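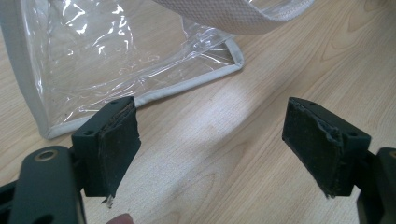 透明袋子的秘密

小朋友，你有没有一个透明的袋子？去游泳的时候，泳镜放在里面，不用打开就能看见，多方便呀！

很多透明袋子是用一种叫PVC的塑料做的。它还有个长长的名字：聚氯乙烯。PVC本来可以很硬，硬得能做水管！可是工厂往里面加一些让它变软的材料，它就能弯、能折，还能做成袋子啦。

为什么我们能看穿它呢？因为光可以从它身体里穿过去，再带着后面东西的样子跑进你的眼睛。把透明袋子放在木头桌上，连桌子的木纹都看得见！

不过，你再看看那些皱皱的地方，是不是有一闪一闪的小亮点？平平的塑料像一面小镜子，会把一部分光弹回来。塑料一皱，就变成了好多朝着不同方向的小镜子，有的正好把光弹向你，那里就白得发亮！

再摸摸袋子的边。有些袋子会包上一条布边，叫作“滚边”。塑料的边又薄又容易裂，包上布就结实多了，摸起来也不刮手。拐角常常做成圆圆的，布条顺着弯过去，缝起来更顺手。

提手呢，常用织带来做。织带是许多细线一上一下交叉织成的，凑近看，能看到密密的小纹路。宽宽的织带提着不勒手，装重一点的东西也不怕！

动手试一试：
找一个透明袋子和一支手电筒，晚上关了灯，让光照在袋子上。先把袋子拉平，再轻轻揉皱，看看亮点跑到哪里去了？把你看到的画下来吧！
小提醒：千万不要把塑料袋套在头上，也别拿给小弟弟小妹妹玩。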